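Reading an Apartment Listing: What Buyers in Eltbridge Want to Know
Student project report by Fengying Zou
2025-12-26
14 shares | 3 comments

I picked real estate for my term project and I have to say, I had no idea how much fun floor plans could be! My subject was Starnholm, a new apartment development on the east side of Eltbridge, with 824 units in 6 buildings. I wanted to find out if the sales brochure answers the questions that people bring with them when they go looking for a home.

In November I stood outside the Malik Street sales office (very cold, very friendly people) and talked with 30 visitors on their way out. I asked each of them what they had hoped to learn and whether they had learned it. Then I went home and read the brochure again with their answers next to me.

The view came up much less than I expected. Visitors asked over and over about monthly fees, storage, and which way the bedroom windows face. The brochure has four full pages on the lobby and one line on fees! It does give the smallest two-bedroom plan in good detail, though, and I loved comparing it with the larger corner plan, where the kitchen gets its own window.

I also made a spreadsheet of old listings from the Sudalus property page, 1,841 rows in all, and sorted them by whether they named a monthly fee. Cleaning it up took most of two weekends, mainly fixing addresses that had been typed three different ways. 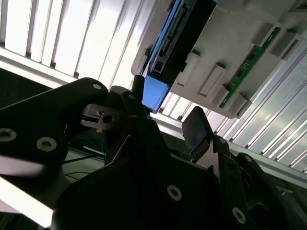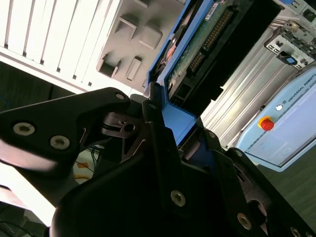

The part I would do differently is the interview sheet. My question on parking was too long, and a few people answered only the first half of it. I'd also love to talk with residents once they have lived there for a winter, and ask how the fees compare with what they were told in the sales office. My teacher has already said I can keep going with this next term, so the new question sheet is half written!

Contact | Copyright Fengying Zou | Back to top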